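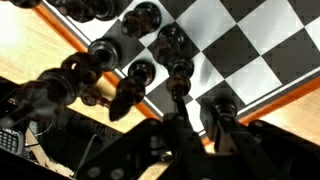 Dark pieces on a black-and-white board, edged in orange-brown wood.

The long way round to a slow evening

Print this page | E-mail this article

I gave up my phone after supper in March, and I wish I could say it was a noble decision. It was a flat battery and a charger left on a train. By the time I'd bought a new one I'd had three evenings in a row of doing nothing much, and I'd liked them so much that I thought, well, why not carry on?

So I did. The phone goes in the bread bin at half past seven (it's the only thing in the kitchen with a lid that shuts properly) and it stays there until breakfast. I read, I potter, I mend things badly. And on most nights I end up playing some sort of game, which is how I came to spend a weekend in Murnwood.

Murnwood is a small town with a steep high street and a very good bakery, and once a month the old reading room above the library stays open late for what the poster calls a Quiet Night. You pay 3 pounds at the door, you get a mug of tea, and you sit down with whoever's got a spare chair. No screens, no music, no quiz. I went expecting a handful of people and there were 46 of us, which I know because they give you a numbered raffle ticket and mine was the last one off the roll!

I'm a dreadful chess player, I should say. I learned from my grandfather, who liked to win and saw no reason to stop just because I was seven. I know how the knight moves and I can usually see trouble coming one turn before it arrives, which is one turn too late. But I'd forgotten how lovely it is to sit opposite a stranger and have something to look at that isn't each other. You can go ten minutes without a word and it doesn't feel rude. Then one of you says something about the buns and you're away, and half an hour later you know all about their sister's divorce.

The woman I played first told me she'd moved to the town knowing no one, and had joined a gym, a choir and a walking group before she found the reading room. The choir was too keen, she said, and the walkers were too fast. She beat me twice and then lent me her cardigan, as the heating had gone off.

Over in the corner was a table playing Flindetum, which I'd never heard of. It's a card game with rather a lot of shouting for a Quiet Night -- as far as I could follow, you collect rivers and then somebody floods you. I had one go and came last with 400 points, which sounds splendid until you hear that the winner had 466 and that everybody starts on 400.

I stayed over at the Teson, a guesthouse by the bridge with slanting floors and a shelf of swollen paperbacks in the bath. I slept like a log. Was it the games, or the walk back up that hill, or just not having read the news in bed? I couldn't tell you.

I've tried to bring a bit of it home. My neighbours come round now and then, and we've got through dominoes, rummy and a jigsaw of a harbour that was all sky. I don't keep to the rule perfectly. There was a night last week when I had the bread bin open by nine, looking up whether you can freeze hummus (you can). But most nights the lid stays shut, and I've booked the Teson again for next month. I'm bringing my own cardigan.

We use cookies to improve your visit. By carrying on, you agree to our cookie policy. Accept | Manage settings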